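The great cord cleanup, part one

So I finally did something about the cords. If you read my June post you'll remember I promised to "deal with the desk situation," and then I went quiet, which is how you knew the desk situation had won.

What got me moving was tripping. I got up for a glass of water at some silly hour, caught my foot in the loop that had been living beside my chair since we moved in, and took my lamp down with me. The lamp is fine! My pride took a few days. The next morning I unplugged everything I owned, dumped it all on the bed, and told myself none of it was going back until I knew what it was for.

My friend Settimio Cirillo, who used to wire trade show booths, gave me one piece of advice over the phone: start with the power strip and work outward. I had been planning to start with the little stuff (phone chargers, the mystery cable, the other mystery cable), so that saved me an afternoon. He also told me to lay the cord out flat and look over the whole length of it before deciding where anything goes. Mine had been folded up behind furniture for ages and it has opinions about which way it wants to bend.
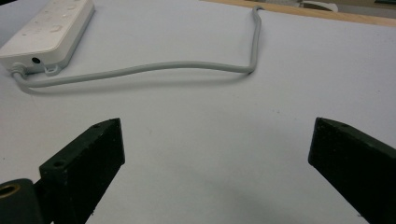
I had three routes in mind. Straight down the back of the table was the obvious one, but then the strip ends up on the floor with the dust, and I'm back to crawling around every time I want to plug something in. Down the side looked tidy until I remembered that's where my knees go. The winner, for now, is along the back edge, with the strip up top where I can reach it.

I did order a cable tray, a Bumoleo, for $29. It came with 22 screws and a sheet of instructions that was all arrows. I got as far as holding it up under the table, and then I put it back in the box and made a sandwich. It'll get its own post, I promise, once I've borrowed a drill and somebody patient.

In the meantime I wiped everything down with a barely damp cloth (unplugged, please, always unplugged) and used a dry toothbrush on the slots where the fluff collects. Very satisfying, slightly disgusting.
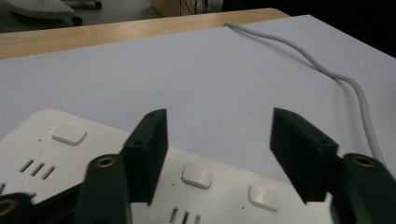

The power strip and its gray cord on the table, with the next batch of cables hanging by the cabinet.

Those thin black ones are the job I keep putting off. I think a couple go to a speaker I gave away. My plan is to follow them one at a time, put a bit of masking tape on each end, and write down what it belongs to. Anything still without a name by the end goes in the electronics recycling box at the library.

If you have a favorite kind of cable tie, tell me in the comments. I've been using twist ties from bread bags and I'm running out of bread.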